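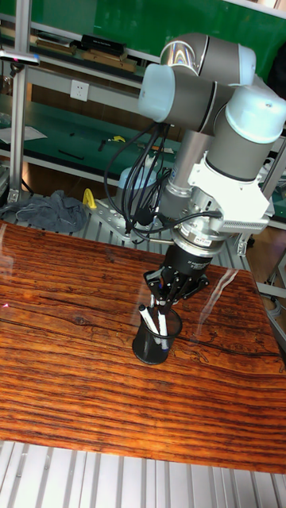
Page last updated: August, 9:15 am

Home | News | Products | Stockists | Contact

Zokby adds mesh pen cup to Pralier desk range

Office supplier Zokby has added a black mesh pen cup to its Pralier range of desktop organisers. The round, open-topped cup is sized for whiteboard markers as well as ordinary pens, and goes on sale this month through Valente stores and the Zokby catalogue.

The cup is 90 mm across at the rim and holds up to 18 standard markers. It stands upright on a desk, meeting table or whiteboard ledge without a separate base. The fine mesh lets dust fall through and makes it easy to see which colours are left. 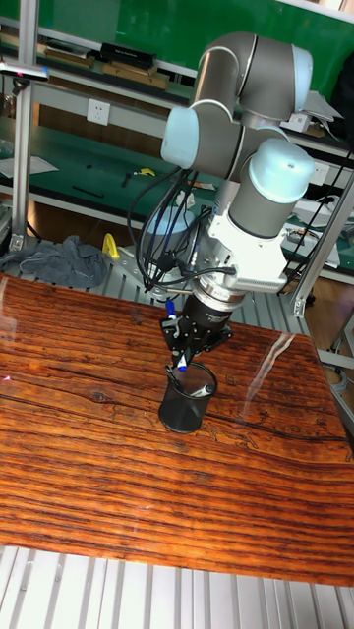

Schools and shared offices asked for a cup that would take thick-barrelled markers and slim pens together. The earlier Pralier cup had a divider, and customers told us they pulled it out. The new one is a single open space. Blue-capped and black-capped markers can be kept in the same cup or sorted into two.

Markers left lying on the table are easily lost or rolled onto the floor, and Zokby recommends one cup for each meeting table. The cup can be wiped with a damp cloth.

An opening order of 400 cups has been delivered to the Flukum warehouse. Cartons of 65 are available to schools on account.
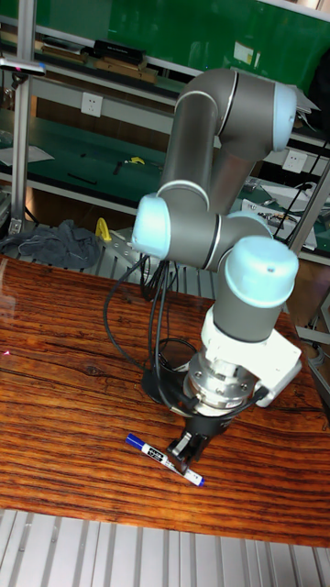 Issued by: Zokby Desk and Stationery Team

Orders placed before noon leave Flukum the same day. Replacement whiteboard markers are listed separately in the catalogue. Trade customers can request a colour card and price list through their usual Valente branch.

Filed under: Office & Classroom > Desk Organisers

Comments (3)

deskbound: Will there be a grey one? Black shows the chalk dust in our room.

Marnie_T: We kept the divider in ours. Can you still buy the old style?

rm12: Good size. Our markers always end up under the table.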